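Workshop > Grippers > Upkeep

Kgomotso Hendricks
Short thread on how I look after the hand-held gripper pair we use for clothes folding. Same linkage as the one on the arm, so most of this carries over to the Unier cell.

Start with the pivot pins. Four on the face of each gripper, two by the fingers and two farther out. I wipe them, then work the jaws open and shut by hand. Any grit, the pin comes out.

Thin knits are the hard test. If the ribbed pads don't meet evenly, the cloth creeps out on one side and you blame the software for a week.

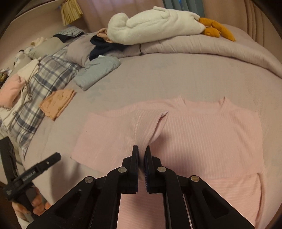 Pads get swapped as a set of 2, never one alone. Ours go at 4000 closes – sooner if the ridges feel smooth under a fingernail.

Pad screws: snug, drop of threadlocker, leave it overnight. Dalia Rebane did hers at the Skostotport bench on Saturday and skipped the wait. She was redoing them by lunch.

Next is opening width. I set the stop at 70 mm with a gauge block, then check that both fingers travel the same distance from center. A lopsided pair will drag the hem as it closes. 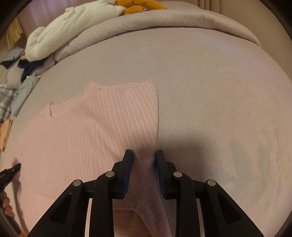

If one side lags, look at the inner bars before you touch the stop. Lint packs in behind the mounting block. A soft brush gets it, compressed air mostly pushes it deeper.

Grease: very little, on the pins only. Any extra ends up on the laundry. I used Vullow for years and have no complaints.

Last job is the log. Date, close count, which pads. We do the full check every 600 closes and the wipe-down every morning.

Print this page | E-mail this page

We use cookies to keep this site working. Accept | Settings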